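Basket on a tube frame keeps tipping when loaded
42 comments · 8 shares

hustel_row
Started October 13, 2023

I put together a laundry stand from light gray tube and I'm hanging plastic baskets on it. The baskets are the kind with slotted walls and a handle that swings on a knob at each side. The frame holds up fine. My trouble is that the basket leans forward once there are wet towels in it, and then the handle slides along the bar and the whole thing ends up at one end.

I've tried hooking the handle over the bar and I've tried setting the rim on two bars like a drawer. The drawer way is steadier but I lose the handle. What are other people doing?

Lendley
Rim on two bars, every time. The handle is for carrying. Those pivots aren't made to have a full load hanging off them all week, and when one goes you buy a new basket.

semitz44
Disagree with Lendley. I've had three hanging by the handles since last November and not one pivot has gone. What kills them is dragging them across the floor by the handle when they're full. If you lift straight up they last.

The sliding is a separate problem and easy to fix. Wrap the bar where you want the handle to stop. I've used bike grip tape and also plain cloth tape, and both work. You need enough turns to make a bump.

Lendley
Three baskets of what, though? Socks? Put bath towels in them and let me know.

semitz44
Towels and jeans. Family of five.

Bhattacharjee
I'd look at the walls of the basket before the pivots. On the slotted kind the weak place is where the rim meets the top row of slots. A wide flat rim is what you want. The ones with a thin rolled rim bow out when you set them on bars, and then they drop through. Ask me how I found out.

Tape on the bar is fine. I used the silvery stuff because it was in the drawer. It doesn't look great – it crinkles when you go around a tube that thin – but it has grip. 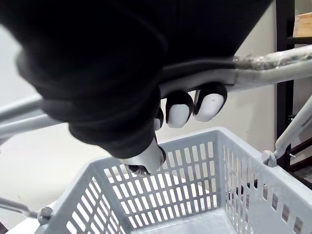

Gray basket and bar, with the silvery tape toward the right end

Mine is the same general idea as the first post, light gray tube all the way through. The basket has a flat rim and the round knob sits right on it. Empty it weighs next to nothing, so if you have a dog, put something in the bottom.

hustel_row
Thanks, that is close to what I have. Does the tape leave glue on the tube when you take it off?

Bhattacharjee
Some. Rubbing alcohol gets it off. Do a little at a time and don't scrub, or the matte finish goes shiny in that spot.

potluck_annie
Cooking oil works too and doesn't smell as bad. Wash it with dish soap after or the new tape won't stick.

Lendley
Still think tape is a patch. Move your two bars closer together so the rim sits with an inch to spare on each side, and it can't tip or slide. You could do that in one evening.

semitz44
He'd have to recut the cross pieces. Tape takes two minutes.

Lendley
And he'll be replacing the tape every few months.

potluck_annie
You're both assuming he wants to keep wet things in it. I'd hang the wet towels over the bar and leave the basket for the dry stuff. Then none of this comes up.

hustel_row
Fair point about the wet towels. The bars are too close to the wall for that where it is now, but I might turn the stand around. I'll try tape first on one basket and the two bar setup on the other, and see which one annoys me less.

Bhattacharjee
Put the tape on both sides of the handle, not only the low side. Otherwise it walks the other way when you take clothes out.

Load more comments (28)
8 shares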